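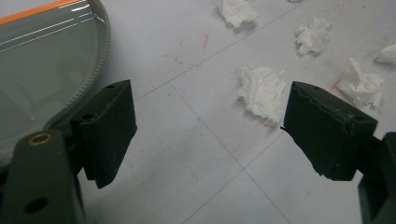
Clear plastic piece with ridged rim, on the tile floor

Section 8: Washing and Putting Away the Clear Plastic Pieces

Applies to the clear containers and lids in the Willwood storage range. The cloth-sided Bumholm boxes are covered in Section 2.

Before you start

Clear a patch of hard floor. Tile is best, as it wipes clean and lets you see grit before it gets under the plastic. Sweep the patch and go over the grout lines with a damp cloth.

Washing

1. Empty the container and take off the lid. Set both down on the swept floor, away from the doorway.
2. Shake out crumbs and dust over a trash can.
3. Wash each piece by hand in warm water with a little dish soap. Use a soft cloth on the flat areas.
4. Run an old toothbrush along any ridged rim. Dirt packs into the ridges and a cloth will not lift it.
5. Rinse in clean water until no suds are left.
6. Stand the pieces on edge against a wall and leave them for 16 hours. If you wash on Friday evening, they can be stacked the next day around noon.

CAUTION: Do not use scouring pads, bleach or boiling water. Clear plastic scratches easily and can warp in high heat.

CAUTION: Wet plastic on tile is slippery. Do not step on a lid or leave one where people walk.

Checking and stacking

7. Hold each piece up to a window and turn it slowly. Reflections can look like scratches, so tilt it before you decide. A real scratch stays in the same spot.
8. Feel along the rim for cracks or sharp points. Set damaged pieces aside.
9. Stack containers of the same size, no more than 8 high. Store lids upright beside them.

NOTE: If two containers stick together, run warm water over the outer one and twist gently. Do not pry them apart with a knife.

NOTE: Replacement lids are ordered under part number 257. Measure the rim from outside edge to outside edge before ordering.

Text by Vivek Gautam. Checked by Finlay Baird.

Filed under: Home Storage > Care and Cleaning
Last updated: August
Contact us | © Willwood | Back to top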